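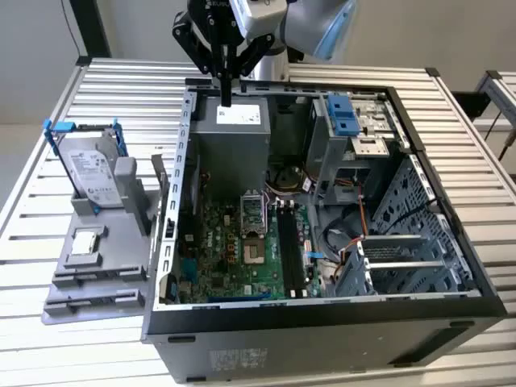

I've been putting off the old tower for most of the year. It was the family computer for a long time, then the one in the back room that did the printing, and then it stopped starting up and I put it under the stairs. In December I needed the space under the stairs, so out it came.

The plan was simple enough. Strip it down, see what's worth keeping, and rebuild it as a machine for storing photos and scanned letters. I don't need anything fast. I have 2388 scans of my grandfather's papers from his time in Domerdale, and at the moment they live on a laptop and one external drive, and that makes me nervous.

Taking the side panel off was the easy bit. Two screws at the back, slide, lift. I work with the case on its side so that the board is flat and nothing falls into the gap behind it. If you do it standing up you will lose a screw. I lost one anyway, but that was my own fault for putting it on the arm of a chair.

The memory came out first. There are two slots on this board, side by side, and the clips on one of them were stiff. I pushed the clips outwards with my thumbs and the sticks popped up. They went into an old envelope with the sizes written on the front. I also wrote down where the front panel wires went, on the back of a gas bill, before touching any of them. They are thin little things in several colours and the printing on the board next to them is tiny. My first rebuild years ago took a whole evening because I'd pulled them all off together and then had to guess which was the power switch.

The cooler was next and it was a pain. The old paste had gone hard and it didn't want to let go of the processor. I've read that you should run the machine for a bit first to warm it up, but this one doesn't run, so that was no help. I twisted it very gently, left and right, and after a few minutes it gave. Once it was off I cleaned the processor with a bit of alcohol and kitchen roll, lifted the little lever and took it out. It's in a plastic box that used to hold earrings. The metal plate over the socket stands up when it's open, and from then on I was careful about where I put my hands. The contacts in there are easy to spoil and I don't think they can be straightened, at least not by me.

That left the power supply, the board and the drive cage. I think the power supply is the culprit. When it last worked it made a faint whine, and then one morning there was nothing at all, no lights and no fan. I will not be opening it up. People do, and I wish they wouldn't – they can hold a charge after they've been unplugged. It will come out whole and go to the recycling centre whole.

The replacement is a Vusta, ordered from Chettiar, the small parts shop I've used before. It was the cheapest one they had with a proper guarantee. I nearly went for a Tarero, but the cables looked short in the photos and in this case they have to reach right across to the drives.

Gerardo Farina, who used to do repairs for a living and now only does them for people who bring him cake, told me to check the battery on the board while I had everything apart. He was right, it was flat. A new one cost 130 pence at the market and took a moment to fit. He also said to leave the board in the case unless I had a good reason to take it out, and I'm going along with that. It looks fine to me. No bulging capacitors that I can find, and no burn marks.

Dust was less bad than I'd expected. I did most of it with a soft paintbrush and a can of air, out by the back door. The drive cage needed a wipe as well. I'm going to put two drives in it, one a copy of the other, and keep the external one at my sister's.

Still to do: fit the new power supply, put the processor back with fresh paste, memory back in, then the front panel wires according to the gas bill. After that I'll find out if the board was all right or if I've been polishing a dead one. I need to buy paste first. I was sure I had a tube in the kitchen drawer but it was glue for the bath.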